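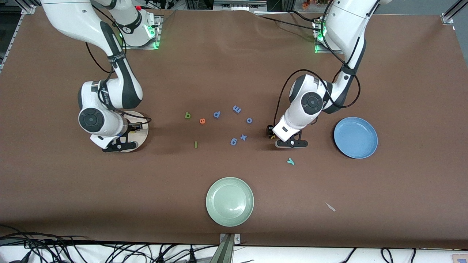
Escribo rápido que en un rato salgo para el campo. Se sorteó por fin la liga regional de veteranos y a nosotros, el Lins, nos tocó zona B. Con Plason, Mivik y Lastcombe. O sea, la brava.

Debutamos en agosto, de visitantes, contra Plason. El año pasado nos hicieron 6. Seis. Todavía me duele el cuarto, que fue mio, un rechazo horrible al medio.

Novedades del plantel: vuelve Valdir Bragança, operado de la rodilla y con ganas. Su hermano Edivaldo sigue de arquero. Y se suma Katsuhiko Hirano, lateral zurdo, que corre toda la banda y después pide disculpas cuando te roba la pelota. En total somos 23 anotados, aunque a entrenar venimos casi 19 cuando no llueve. Cuando llueve, mejor ni hablar.

Mirela Rocha nos dirige otra temporada. Quiere línea de cuatro, presión alta. Presión alta a nuestra edad!! El otro día hicimos media hora así y Vieira terminó sentado en el banderín del córner, pidiendo agua.

Igual me ilusiono. Pasan dos por zona, y al Mivik le podemos ganar en casa si nos animamos a jugar por abajo. Lastcombe no lo vi nunca, dicen que pegan.

Falta conseguir medias negras y alguien que lleve la camioneta a la ida. Si podés, avisame antes del entrenamieno, que arranca a las ocho.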